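Home Features Materials Trade Back Issues Subscribe

Holding the Line: How a Logo Stays on a Cup

A printed mug looks like the simplest object in the promotional trade. It has one surface, one logo and usually one colour. The buyer sends a file, approves a proof and receives a carton. What happens between those steps decides whether the logo is still there after a year in an office kitchen, and few buyers ask about it until the first complaint arrives.

Zokitz has decorated drinkware in Standstead since the firm moved out of glass labels. Its works is a single long room with the printing at one end and the kiln at the other. Svenja Hubmann runs the print floor. She divides incoming work into three groups before she looks at the artwork: fired ceramic, coated metal and moulded plastic. Each group takes a different ink, a different cure and a different test, and an order that mixes them is in effect several orders with one invoice.

Ceramic is the oldest of the three and still the most durable. The colour is a ground glass pigment in an oily carrier. It goes on through a screen or from a transfer sheet, and the mug then passes through the kiln at a temperature high enough to soften the glaze. The pigment sinks into the softened surface and is locked there when it cools. A good firing leaves a mark that can be felt faintly with a fingernail but cannot be lifted by it.

The weakness of the method is colour. Pigments shift in the kiln, and reds and oranges shift most. A brand colour specified for paper may have no exact match in a glass pigment, and the nearest match may move again with a different white glaze beneath it. Hubmann keeps fired tiles for each colour she stocks and will not approve a match from a screen. "People send me a number from a book of paper swatches," she says. "I send them back a tile. Then we can talk."

Coated metal is harder to generalise about. A stainless steel tumbler may be bare, painted or powder coated, and the coat may come from any of several suppliers even within one model. Ink that holds well on one coat may peel from the next. The usual answer is a two-part ink, mixed with a hardener shortly before use and cured in a low oven. Once mixed it has a working life of a few hours. After that it thickens, prints with ragged edges and has to be thrown away, so a small job in an unusual colour wastes more ink than it uses.
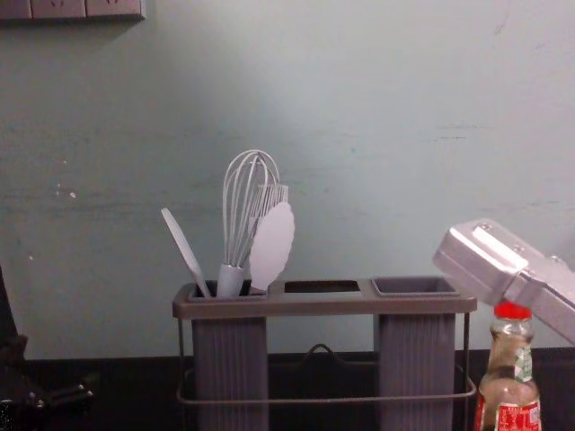 Worktop storage: holder in a wire frame.

Laser engraving avoids ink altogether. On a coated tumbler the beam burns off the coat and shows the steel underneath, so the mark is silver grey whatever the logo looked like on paper. It cannot wash off. It can look thin on a pale coat, where there is little contrast between the steel and its surroundings, and it shows fine lettering better than large solid areas. Buyers who insist on their own colour are steered back to ink. Buyers who can live without colour are usually better served by the laser, and they avoid the charge for making a screen.

That charge causes more correspondence than any other line on an invoice. A screen has to be coated, exposed, washed out and registered on the machine, and the labour is the same for a short run as for a long one. A second colour needs a second screen and a second registration. A logo on both sides of a mug needs either a wider screen or another pass. Zokitz bills the work once and keeps screens for 2 years, after which the mesh is stripped and used again. A repeat order inside that period pays only for putting the screen back on the press.

Merja Mäkelä buys drinkware for Boychuk, a distributor that sells to schools, clubs and small firms. Her smallest regular order is 20 pieces and her customers would like it to be smaller. She regards the screen charge as fair and badly explained. In her view the price list should show the total for the job first and the parts of it afterwards, so that a club secretary can compare one supplier with another without a calculator. Boychuk changed its own lists to that layout in April. Queries about invoices fell, and she has seen no drop in orders.

Her larger concern is the word "dishwasher". Suppliers use at least three phrases: dishwasher safe, dishwasher resistant and top rack only. The first can refer to the vessel, the print or both. A vacuum flask may have a print that would survive a machine wash and a seal that would not. A mug may be quite safe to put in the machine while its logo fades away over a season. Mäkelä now asks each supplier to state the two separately, and declines to list an item if the answer comes back as a single phrase.

Testing offers some help, within limits. Zokitz runs its printed samples for 100 cycles in an ordinary domestic machine with an ordinary tablet. Samples are pulled at intervals and compared with an unwashed piece from the same batch. Fired ceramic generally shows no change. Two-part inks on metal vary widely, and failures tend to start at the edge of a solid area, where water can get under the film. Plastic is the least predictable. The body flexes as it warms and the ink does not flex with it, so fine cracks form before any colour is lost.

The tape test is quicker and is done on every batch. A small grid is cut through the ink with a blade, tape is pressed over it and pulled away sharply, and the grid is inspected under a lens. Any square that lifts is a failure. The piece is scrapped either way. Hubmann prefers to test the day after curing. Two-part inks go on hardening after they leave the oven, and a test done too soon can fail a batch that would have been sound by the next morning.

Preparation matters more than the choice of ink. Metal and plastic arrive with traces of oil, mould release or plain fingerprints, and any of these will stop ink from bonding. The pieces are wiped with solvent, flamed briefly or treated with a primer, according to the material. Flaming passes a gas flame across the surface for a fraction of a second and raises its surface energy - the ink then spreads evenly and does not draw back into beads. The effect wears off, so treated pieces are printed the same day.

The trade has tried to shorten this chain. Divisum, a rotary inkjet unit that Zokitz took on trial, prints full colour straight on to a turning cylinder and cures the ink with ultraviolet lamps as it goes. It needs no screens. A single mug costs the same per piece as a full carton, and photographs can be reproduced without difficulty. Its ink sits on the surface in a thicker layer than screen ink, and handles, tapers and embossed rings all restrict where it can print. Hubmann uses it for short runs on straight-sided metal and keeps the screens for everything else.

Mäkelä has taken a few jobs from the unit and expects to take more. She has asked for wash results on the same terms as the other processes, with the print and the vessel stated apart. The first set covered bare steel only. Coated steel is to follow, and she has left those lines out of the spring list until the samples have been through the machine.

For a buyer placing a first order, the useful questions are few. Ask what the body is made of and whether it is coated. Ask which process will be used and whether the colour has been matched on the real material. Ask how long screens are kept and what a repeat will cost. Ask for one printed piece before the run is started, wash it for a fortnight, and keep a second, unwashed, to compare it with - the change in a fading print is slow enough to be missed by anyone who sees it every day.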